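Spent the morning setting up the Postma wax heater at the Altby treatment room. Notes for anyone fitting the same unit – mostly on temperature and pot changes.

The dial is marked in steps, not degrees. Use a probe. Two of the steps overlap on ours, so I've put tape over the lower one.

Strip wax and hot wax want different settings. Write both on the lid. Veronika Oláh runs the room at Vesiddale and keeps a card by each heater as well.

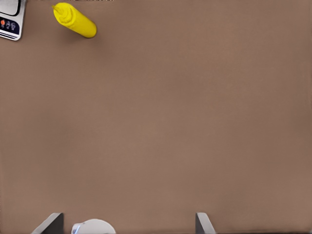

Yellow bottle, brown tabletop.

Pre-wax cleanser next. Vikex send it in 200 ml bottles with a disc cap. Fine for retail, slow at the couch. I decant 100 ml at a time into something with a proper tip and label it the same day.

After-wax oil is the other one to decant. It creeps down the outside of the bottle and takes the ink off labels, so use a printed one and tape over it. For the tip, go for a tall cone with a narrow opening, same shape as the nozzle on the yellow bottle below the cap line of this post. It puts a thin line of oil where you want it. 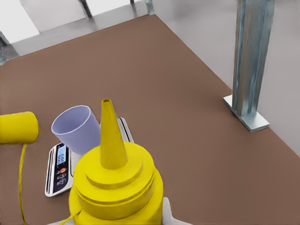 Oil goes on last, after the residue check, and I leave it off altogether if the client has a spray tan booked. Work with the hair growth and use less than you think. Tips vary a lot between suppliers – a tapered one like the yellow nozzle can be trimmed for a thicker oil, but trim a little and test it on a tissue first.

Pot collars: order code ends 121. The older collars don't fit the new pot.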